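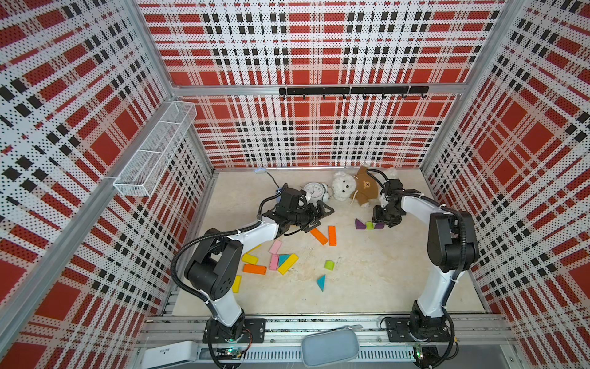 Two robot arms, plaid walls and a row of empty hooks

What Is a Petition, and Can Kids Start One?

If you've ever signed a piece of paper on a clipboard outside a grocery store (or watched a grown-up do it while you waited for your snack), you've already met a petition. I love petitions. I've signed a lot of them and started two, and one of mine flopped so badly that I still have the clipboard with only my own name on it. We'll get to that.

So what is it?

A petition is a written request that a bunch of people sign. At the top it says what you want. Underneath there are lines for names. When you've collected enough names, you hand the whole thing to whoever is in charge of that decision, which might be a principal, a mayor, a city council, a company or even Congress.

The idea is very old. Hundreds of years ago, people in England sent petitions to the king or queen asking for help with taxes, roads, bad laws and all kinds of other stuff. When the United States got going, people cared about this so much that they put it in the First Amendment to the Constitution. You may know that one for freedom of speech and freedom of religion. Keep reading to the end of it and you'll find the right "to petition the Government for a redress of grievances."

Okay, that's a mouthful! "Grievances" are complaints. "Redress" means fixing something that's wrong. Put it together and it means you're allowed to ask the government to fix your problem, and you can't be punished for asking.

The bus that didn't stop

I grew up in a town called Leltell, and Leltell had one bus. It was run by a company called Zirport, and it went from our library over to Dodley, the bigger town next door, where the swimming pool was. The bus went right down Ruddock Street, past the apartments where I lived, and it did not stop. You had to walk all the way back to the library to catch it and then ride past your own front door. In August, carrying a towel and a lunch, that walk felt like crossing a desert.

A lady in our building got tired of it and wrote a petition. It was one sentence long. "We ask the town council and Zirport to add a bus stop on Ruddock Street." She taped a pen to a clipboard with a piece of string and went door to door, and on Sunday she sat outside the bakery with it. I was 9 and I got to hold the spare pens, so I felt extremely important.

She ended up with 1,678 names. Leltell isn't huge, so that was a big pile of people! She took it to a council meeting and read her one sentence out loud. The council talked about it. Then they talked about it some more, at 4 different meetings, and I fell asleep at two of them. There were people against it, too. One man said every extra stop makes the ride longer for everybody already on the bus, and he had a point. In the end the council voted yes, Zirport agreed, and we got a stop with a bench.

Does a petition make them do it?

Mostly, no. This is the part that surprises people. Most petitions are a way of asking, and the person you're asking can still say no. A principal can read your petition for longer recess, say thank you very much, and keep recess the same length.

There's a special kind that has more muscle. In some states, if enough voters sign, the question has to go on the ballot, and then everybody gets to vote on it. Those have strict rules. The signers have to be registered voters, the names get checked, and there's a deadline. You can't sign that kind until you're old enough to vote, so if someone with a clipboard asks you, it's fine to say, "Sorry, I'm a kid."

Then why bother with the other kind? Well, think about being on a town council. One person tells you the bus should stop on Ruddock Street. Maybe that's just one grumpy person. Then somebody puts a stack of paper on your desk with hundreds of your neighbors on it, and a lot of those neighbors vote. You're going to read it, aren't you?

Can kids start one?

Yes! You don't have to be a grown-up to ask for something. The First Amendment doesn't have an age printed on it. Schools do get to make some rules about where and when you pass things around, so check with a teacher before you haul your clipboard into math class.

If you want to try it, figure out exactly what you're asking for. "Make lunch better" is hard to say yes to. What would they even do? "Please add a table in the shade for kids who bring lunch from home" is something a real person can go and do.

Next, find out who decides. My flop happened right here. I was 12, I wanted the library to stay open later, and I gave my petition to the librarian at the front desk. She was very nice about it and told me the town council picks the hours. I was so embarrassed that I went home and quit. (I could have just crossed the street to the town hall. I know that now.)

Write your request at the top of every page, so people can see what they're signing. Leave space for names. For a school petition, a name and a grade is plenty, and please don't collect home addresses or phone numbers from other kids. If you want to put a petition online, do it with a parent or another adult you trust, because those can be seen by total strangers.

Then go ask people! Some will say no. You don't get to argue them into it or call them names, and you definitely don't get to sign for them. A made-up name can sink a whole petition, since the person reading it will wonder what else is fake.

What if I don't agree with one?

Don't sign it. Really, that's all. Even if it's your best friend's petition and she's standing right there looking at you with big eyes. Your name means "I want this too," so save it for the things you do want. You can say "no thanks," or you can ask questions first and think about it overnight. You can even start a petition that asks for the opposite, and people do that all the time.

Words to know

Petition: a written request signed by a group of people.
Signature: your name, written by you.
Grievance: a complaint about something you think is unfair.
Council: a group of people elected to make decisions for a town or city.
Ballot: the list of choices people mark when they vote.

Something to try

Pick one thing you'd like to change at your school or on your street and write it as a single sentence. Read it to someone at home and ask them to tell you, in their own words, what you're asking for. If they get it wrong, fix the sentence and try again. Mine took three tries, and it was only about library hours.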